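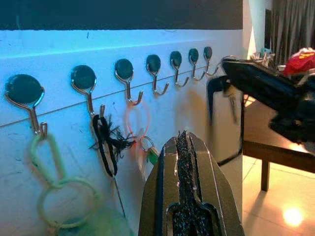 Posted by the data maintainer, Jikadberg hanging set
18 July 2023 · 4 comments · 6 shares

Search this repository Go

# Jikadberg hanging set: data card

Read this before you train on the set, and certainly before you quote a success rate from it. The short version: the data is usable, the headline result that has been attached to it is weaker than it sounds, and I say that as the person who keeps the files.

## What the task is

The arm works at a row of wall hooks. It has to hang a looped item on a named hook, or take one off and hang it somewhere else. The hooks are round dark bases with a silver wire coming down from each. The items are thin and flexible: a pale green cord, a black one with a tassel, a translucent pink-orange loop, and others along those lines. All views come from the small camera at the wrist, so the gripper takes up the bottom center of the view and the row of hooks shrinks away to the right.

There are 1,000 episodes, 300 of them held out for testing. Everything was recorded in June in one room in Ziltville, by driving the arm remotely.

## The claim

The Odukoya policy was trained on this set and reported as able to "generalize to new hook and item pairs." I don't think the data can support that sentence. Some reasons, in no special order:

- The split was made by episode. Most pairs in the test portion also turn up in training, with the same wall and the same lighting.
- The target hook is given as an index. A policy that learns where hook number 4 sits from a familiar starting pose doesn't need to look at the hook at all.
- Success was judged from the final wrist view. A loop resting against the wire and a loop properly over it can look the same from there, and we have no force reading to settle it.
- The operators preferred easy grasps. Where an item hung in a long open loop, they went for the open part nearly every time.

I reran the policy with the arm's starting pose shifted sideways by 6 cm. It often went confidently to the neighboring hook. That was a small check and I wouldn't build a paper on it, but it is hard to square with the word "generalize."

## What I would trust

Grasping thin cords against a pale wall does seem to be learned, at least in this room. The approach is smooth and the gripper closes at sensible heights. Loose ends are another matter - the tassel is the obvious case, where fibers go off to the side and the policy sometimes treats them as the item.

Depth is not included. Several people have asked for it and the answer is still no, as the sensor gave poor returns on the bare wire.

## Known problems

- The wall picks up a blue cast in many episodes. Color correction was not applied. If you normalize color yourself, say so when you report numbers.
- The room beyond the wall is often in view, with furniture and curtain. We did not mask it. A policy could be using it to work out where it is, and I suspect one does.
- Item names in the label file are inconsistent. "Cord," "loop" and "string" were used by different operators for the same thing.
- Hooks are indexed from the left in every episode except the earliest batch, which runs the other way. Use the `hook_order` field.

## Suggested test

Hold out whole items, shift the starting pose, and have a person check the hang by tugging on it. The Namville split, now in `splits/namville`, covers the first of these only. It is a better split than the original. It still shares one wall with the training data, so please don't call it a new environment.

If you get a high score on it, send the failed episodes along with the number.

4 comments Share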